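13. April 2019

Um halb sieben aufgewacht, Regen. Die Heizung im Bad ist wieder kalt geblieben, ich habe der Hausverwaltung zum zweiten Mal geschrieben. Danach Kaffee und die Abrechnung für Papadakis fertig gemacht, 397 Euro, endlich weggeschickt. Der Drucker hat zwei Anläufe gebraucht.

Gegen zehn mit dem Bus raus zu Skilora. Tiina Kemppainen war schon da und hatte den Schlüssel. Wir haben die Liste für die Leihmöbel durchgesehen. Drei Zeilen waren doppelt, eine fehlte ganz, nämlich die Tischdecken. Die stehen jetzt mit Bleistift am Rand. Povesetti will die Liste bis Ende des Monats haben, sonst verschiebt sich alles in den Juli, und im Juli bin ich nicht da.

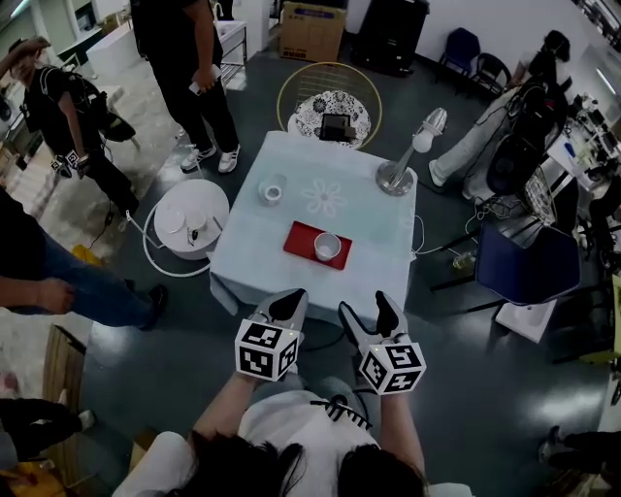

Tischdecken mag ich eigentlich nicht. Bei meiner Mutter lag immer eine auf dem Esstisch, und man durfte nichts darauf abstellen, was einen Rand macht. Die blassblaue mit der weißen gestickten Blume gefällt mir trotzdem, sie nimmt dem großen Tisch das Kantige. Das rote Tablett mit der Tasse passt gut dazu. Bei der silbernen Lampe bin ich unsicher. Der weiße Schirm ist schön, aber das Kabel läuft rechts über die Tischkante, und daran bleibt früher oder später jemand hängen. Tiina findet die Lampe richtig so. Das runde Tischchen mit dem goldenen Drahtgestell würde ich sofort mitnehmen, das weiße mit dem geschwungenen Fuß eher nicht. Ich habe bei beiden ein Fragezeichen gemacht.

Mittags Linsensuppe aus der Dose, dazu das Brot von gestern. Tiina hat von ihrer Schwester erzählt, die umzieht und 54 Kartons bestellt hat, für zwei Zimmer.

Nachmittags bei Drumix angerufen wegen der Lieferung. Zwanzig Minuten Warteschleife, dann die Auskunft, dass der Auftrag unter 1253 läuft und der Fahrer sich meldet. Nummer hinten ins Heft geschrieben.

Auf dem Rückweg Milch, Batterien und Nähgarn gekauft. Weißes gab es nur auf der großen Rolle. Abends die graue Hose gekürzt, das linke Bein ist etwas schief geworden. Morgen noch einmal auftrennen und die Liste abtippen.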